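Fix-it hours move to the Gumia building

The monthly fix-it session has a new home. Starting in November, it will be held on the ground floor of the Gumia building on Bredard Street, next to the bike parking. Doors open at 10 in the morning and the last item is taken in at 2.

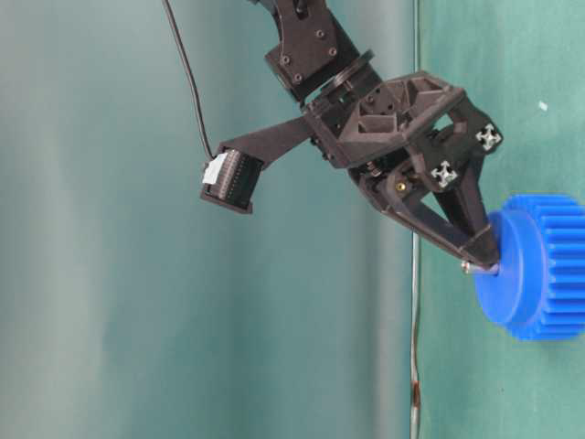 Small kitchen machines are still the most common thing people bring in, mostly hand mixers and can openers. Many of them stop working when one cheap part wears down. A plastic gear like the blue one here can often be replaced if you know the model number, so write it down before you come. Parts ordered through Namance take up to 14 days. You pay for the part and the labor is free.

Lamps, radios and toys are welcome too. We can't take microwaves or anything with a gas line.

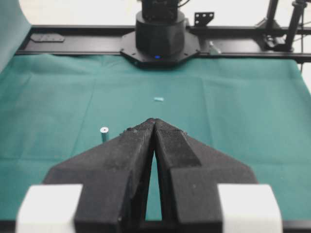
Green cloth on the work surface.

Please bring the power cord, any loose screws in a bag, and the manual if you kept it. There are 40 slots per session and each household may book one. Slots can be booked at the front desk of the Oyelaran Library or by phone. If you can't make it, call the desk so the slot can go to the next person on the list.
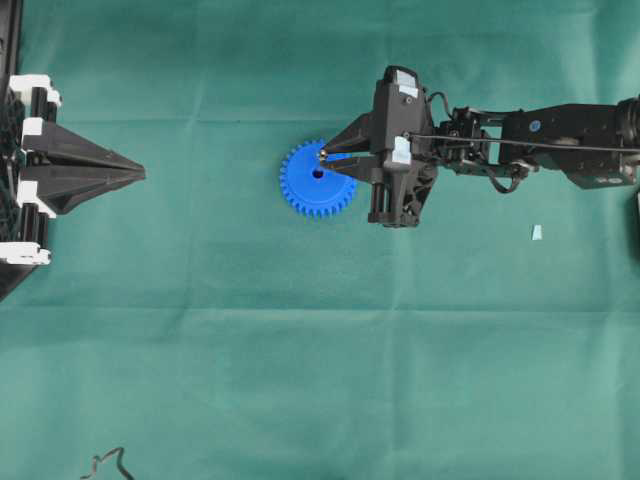 Getting there

Bus 59 stops across the street. The side door has a ramp. Parking in the rear lot is free until 3, and the entrance is on the Namance Avenue side.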